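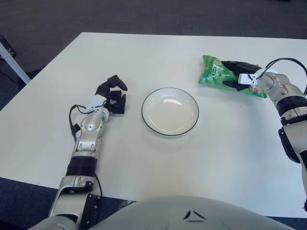 Fig. 2. White plate with black rim line, on the table.

Section 2: Setting Up Your Tallar Kitchen Scale

The Tallar is a flat scale with a separate display, which means two things to unpack and one cable to lose. Set aside a few minutes before you weigh anything that matters. Pastry matters. Soup will forgive you.

2.1 Choosing a spot

1. Find a table or counter that doesn't rock. Press on each corner with your palm. If your drink moves, pick another table.
2. Keep the scale away from open windows, fans and the top of the refrigerator. The Tallar can feel a draft and will report it as flour.
3. Put the scale down with the cable socket facing the wall. Screw the four feet in or out until the bubble sits inside the ring.

Note: The bubble does not have to be perfectly centered. Inside the ring is fine. We have met people who spent an evening on this.

2.2 Powering up

1. Slide the battery door toward the arrow and fit the batteries from the box. The plus signs go where the plus signs are.
2. Connect the display cable. It clicks once. If it clicks twice, you have pulled it out again.
3. Hold the power button until all the segments light up, then let go.
4. Wait for the display to settle at 0. During this time, leave the platform alone. Do not rest the manual on it.

Caution: Never use the scale with a damp battery door. Dry it with a cloth, and leave the hair dryer in the bathroom.

2.3 Choosing units

Press UNIT to step through grams, ounces, and pounds and ounces. The scale remembers your last choice, including the wrong one. It reads up to 2,000 grams. Past that, the display shows HI, and it isn't greeting you.

2.4 Weighing with a plate or bowl (tare)

1. Put the empty plate or bowl in the middle of the platform.
2. Wait for the reading to stop changing. One of our own dinner plates comes in at 326 grams; yours will have its own opinion.
3. Press TARE. The display goes back to 0.
4. Add the food and read the weight.
5. To add a second ingredient, press TARE again and carry on.

When you lift the plate off, the display shows a minus number. The scale is well. It misses the plate. Press TARE once more with the platform bare.

Note: A wide plate can hide the platform buttons. Use the ones on the display, which do the same job.

Caution: The weight of the plate counts toward the limit even after you press TARE. A heavy casserole dish leaves very little room for casserole.

2.5 If something looks off

Reading drifts: check the feet, then check for a draft, then check for a cat.

Display shows LO: change the batteries. All of them, please, including the one you think is still good.

Display shows E 93: the platform was loaded during start-up. Clear it, switch off, and begin again at 2.2.

Display is blank: see the remark about clicking twice.

Cleaning and storage are covered in Section 3.

Text: Nathalie Lévesque. Revised 14/08/2020.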